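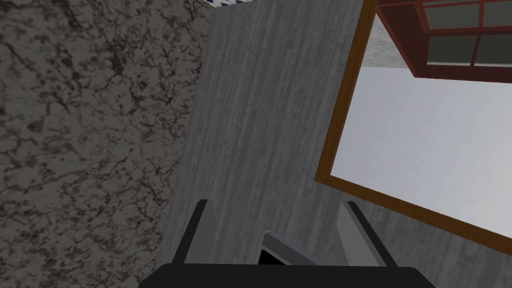

Computer rendering of an interior. Marlene Thiele has been planning kitchens for 19 years.

Marlene Thiele does not like the word "dream kitchen". She hears it from most of her customers in the first five minutes, and she lets them finish before she asks what they had for supper last night.

"If they had bread and cheese, we talk about bread and cheese," she says. "Where do you cut it, where do you sit, where does the board go afterwards. People come in wanting to talk about doors. The doors can wait until the end."

Her office is on the ground floor of a former bakery in Matberg. She trained as a joiner, and spent her first years fitting cupboards in new flats before she moved over to planning. She still goes out to measure every room herself.

"A drawing from the builder is a nice thing to have, but walls lean. I had a flat in Görtz where one end of the wall was 4 centimetres out from the other. You can hide that, if you know before you order the worktop. If you find out on the day, you have a very long day."

Most of her work is in older homes with small rooms. The mistake she sees most often is too many wall cupboards. Customers are afraid of running out of storage, so they fill every wall up to the ceiling and then find they have nowhere to stand a mixing bowl.

"I ask them to empty one cupboard at home and put everything on the table. Usually half of it hasn't been touched in years. One man had three fondue sets. He kept all three, and that was his decision — but then we had to find a place for them, and he lost a drawer."

She prefers drawers to cupboards below the worktop and wants the bin next to the sink. On lighting she is strict. A single lamp in the middle of the ceiling means you work in your own shadow, she says, and she will argue about it for as long as it takes.

What about cost? Thiele gives the example of a kitchen in Genar that she finished this spring. The customer, Helmut Kettler, a retired bus driver, had been quoted far more elsewhere for a complete replacement. She kept his old cabinets, changed the worktop and the tap, and moved the cooker to the other side of the window. The bill came to 3,076 euros.

Kettler was doubtful at first. "I thought, if I'm having the mess anyway, I'll have everything new," he told me on the phone. "Now I'm glad. I know where everything is. I only keep reaching for the cooker in the wrong place, and my daughter says that will pass."

Not every job goes so well. Thiele talks openly about a house in Gridovholm where she agreed to an island unit against her own judgement. It left a gap so narrow that the dishwasher could not be opened while anybody was at the sink. She took it out again eight months later and paid for half of the work.

"I should have said no. They were so fond of the idea, and I was tired. These days I put tape on the floor and make people walk round it for a week."

She plans to take on an apprentice in August, her first. Asked what she will teach them to begin with, she picks up a folding rule from the desk.

"Measuring. Then measuring again. After that they can make the coffee, and tell me what annoys them about our kitchen here. There's plenty. The fridge door opens the wrong way and I've been meaning to change it since we moved in."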